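Henus 3028 im Test: 24-Zoll-Monitor für Besprechungsraum und Videoarbeitsplatz

Henus führt den 3028 als Bildschirm für die Nachbetrachtung von Videomaterial in Klinik und Lehre. Eine Zulassung als Befundmonitor liegt nicht vor, das Datenblatt weist auf der ersten Seite darauf hin. Wer am Gerät diagnostizieren will, kann an dieser Stelle aufhören zu lesen. Für Fallbesprechungen, Schnittplätze und Unterricht gelten andere Anforderungen, und nach diesen wurde das Gerät beurteilt.

Aufbau und Lieferumfang

Der Karton enthält das Panel, einen zweiteiligen Standfuß, ein externes Netzteil, ein DisplayPort-Kabel und ein gefaltetes Blatt mit dem Kalibrierprotokoll ab Werk. Ein HDMI-Kabel fehlt, ebenso ein USB-C-Kabel, obwohl der Monitor über diesen Anschluss Bild und Daten annimmt. In dieser Preisklasse ist das knapp bemessen.

Der Fuß wird mit einer Rändelschraube befestigt. Höhe, Neigung und Drehung lassen sich verstellen, eine Pivot-Funktion gibt es nicht. In der obersten Stellung schwingt das Panel nach, sobald jemand am selben Tisch tippt. An einem Gelenkarm von Udetti trat das nicht auf. Die VESA-Bohrungen liegen allerdings in einer Vertiefung, für die kurze Schrauben nicht reichen. Passende Abstandshülsen gehören nicht zum Lieferumfang.

Die Rückseite ist glatt und lässt sich wischen. Lüftungsschlitze sitzen nur an der Oberkante. Das Netzteil erwärmt sich deutlich und sollte nicht im geschlossenen Kabelkanal liegen.

Anschlüsse und Signalverarbeitung

Vorhanden sind ein DisplayPort, zwei HDMI-Eingänge, ein USB-C-Anschluss und ein Kopfhörerausgang. SDI fehlt. Wer Signale aus älteren Videotürmen zuspielt, braucht einen Wandler, im Test kam ein Kästchen von Boonchu zum Einsatz. Material mit 50 Hz wird nativ und ohne sichtbares Ruckeln ausgegeben. Der Wechsel zwischen zwei Quellen dauert lange genug, um in einer Besprechung aufzufallen, und wird von einer Schwarzphase mit eingeblendetem Firmenzeichen begleitet. Abschalten lässt sich die Einblendung nicht.

Der begrenzte RGB-Wertebereich wird an HDMI korrekt erkannt. Am DisplayPort musste er von Hand gesetzt werden, andernfalls liefen dunkle Partien zu. Die Einstellung bleibt nach dem Ausschalten erhalten, nach einer Trennung vom Stromnetz dagegen nicht.

Hintergrundbeleuchtung

Die Hintergrundbeleuchtung arbeitet mit 384 getrennt geregelten Zonen. Bei Bürobetrieb und Präsentationen bringt das wenig. Bei Videomaterial mit schwarzem Rand um ein rundes Bildfeld senkt es die Aufhellung im Rand sichtbar ab. Drei Stufen stehen zur Wahl. Stufe eins reagiert träge, Stufe drei zieht einen Hof um jeden hellen Punkt, auch um den Mauszeiger. Die mittlere Stufe ist die brauchbare.

Kritisch sind feine, fast schwarze Strukturen in großflächig rosarotem Umfeld. Auf Stufe drei verlieren schwarze Fäden auf feuchtem Gewebe ihre Binnenzeichnung, während ein Glanzlicht am Knoten überbetont wird. Auf Stufe zwei bleibt die Zeichnung erhalten.
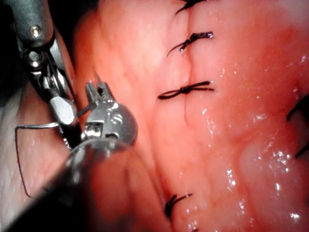 Ronaldo Estrella hält die Zonensteuerung für entbehrlich: Er habe den 3028 über mehrere Wochen im Unterricht betrieben und sie nach dem zweiten Tag ganz abgeschaltet. Das Bild sei dann flacher, aber berechenbar. Wer den Schwarzwert wirklich brauche, solle den Raum verdunkeln, das wirke stärker als jede Stufe im Menü. Gestört habe ihn eher, dass die Helligkeit nach dem Einschalten erst langsam auf den Sollwert steige und man in dieser Zeit keine zwei Geräte miteinander vergleichen könne.

Der Einwand zur Aufwärmzeit trifft zu. Die Messungen wurden deshalb erst nach einer vollen Betriebsstunde begonnen. Bei abgeschalteter Zonensteuerung liegt der Kontrast auf dem Niveau eines gewöhnlichen IPS-Panels, die Ausleuchtung fällt zur rechten unteren Ecke ab. Auf einer grauen Testfläche ist das erkennbar, in bewegtem Material kaum.

Farbwiedergabe

Vier Profile sind ab Werk hinterlegt: sRGB, Rec. 709, ein Profil mit DICOM-ähnlicher Graustufenkurve und eines mit der Bezeichnung »Vivid«. Das Rec.-709-Profil ist gut abgestimmt. Hauttöne bleiben neutral, gesättigte Rottöne kippen nicht ins Orange. Gerade im Rot trennt das Panel benachbarte Abstufungen sauber, was bei günstigeren Geräten oft die erste Schwäche ist. Unser Vergleichsgerät, ein älterer Denico gleicher Diagonale, fasst dieselben Töne zu einer Fläche zusammen.

Das sRGB-Profil sperrt den Helligkeitsregler. Man kann es nur mit der werkseitigen Leuchtdichte nutzen, die für abgedunkelte Räume zu hoch ist. Eine solche Sperre ist bei vielen Herstellern üblich und bleibt unpraktisch. »Vivid« übersättigt stark und eignet sich für Videomaterial nicht.

Eine Hardwarekalibrierung ist vorgesehen. Die Software erkannte unsere Messsonde erst nach einem Neustart und verlangt Administratorrechte. In verwalteten Netzen kann das bereits das Ausschlusskriterium sein. Die Kalibrierung selbst lief danach fehlerfrei und wird im Gerät gespeichert, nicht im Rechner.

Oberfläche und Reflexe

Die Beschichtung ist matt mit feiner Körnung. Auf weißen Flächen ist ein leichtes Flimmern zu sehen, besonders bei geringem Betrachtungsabstand. Deckenleuchten erscheinen als weiche Aufhellung ohne Kontur. Das hat bei der Beurteilung glänzender Metallteile einen praktischen Nutzen: Spitzlichter an einer Nadel oder Instrumentenspitze lassen sich ohne Mühe von Reflexen auf dem Bildschirm unterscheiden.

Bedienung

Fünf Tasten sitzen an der rechten Unterkante, ohne Beleuchtung und mit kaum fühlbarem Abstand. Die Belegung wechselt je nach Menüebene. Im dunklen Raum führt das regelmäßig zum Ausschalten, da die Netztaste direkt neben der Bestätigungstaste liegt. Eine Tastensperre ist vorhanden, sie erfasst die Netztaste aber nicht. Das Menü selbst ist klar gegliedert, die deutsche Übersetzung bis auf den Eintrag »Schwarz Fenster« verständlich. Gemeint ist die automatische Abschaltung bei fehlendem Signal.
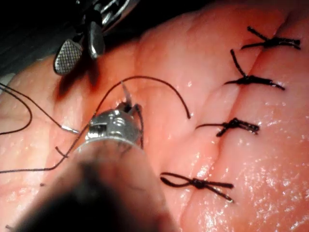
Lübeck, Fr., 20. März

Nachtrag zur Firmware. Henus hat eine neue Version bereitgestellt, die auf dem Testgerät installiert wurde. Die Installation erfolgt über einen USB-Stick am Datenanschluss und setzt alle Benutzerprofile zurück. Ein Export der Einstellungen ist nicht möglich, man muss sie also vorher notieren.

Der begrenzte Wertebereich am DisplayPort wird nun auch nach einer Netztrennung beibehalten. Die Schwarzphase beim Quellenwechsel ist kürzer geworden, das Firmenzeichen erscheint weiterhin. An der Zonensteuerung ließ sich keine Änderung messen. Die Sperre des Helligkeitsreglers im sRGB-Profil besteht fort. Auf Nachfrage teilte Vilho Nieminen für den Hersteller mit, eine Aufhebung sei nicht geplant, die Tastensperre werde dagegen überarbeitet. Einen Termin nannte er nicht.

Bewertung

Für den 3028 sprechen die Abstimmung in Rec. 709, die Trennung der Rottöne und die gerätegebundene Kalibrierung. Gegen ihn sprechen der nachgiebige Fuß, das fehlende SDI, die Tasten und das lückenhafte Zubehör. Wer ohnehin einen Gelenkarm verwendet und digital zuspielt, ist von den meisten Mängeln nicht betroffen. Für Räume mit häufigem Quellenwechsel empfehlen wir einen vorgeschalteten Umschalter, der das Signal zum Monitor durchgehend hält.

Bildqualität: gut
Ergonomie: ausreichend
Anschlüsse: befriedigend
Software: befriedigend
Gesamt: befriedigend, mit Gelenkarm gut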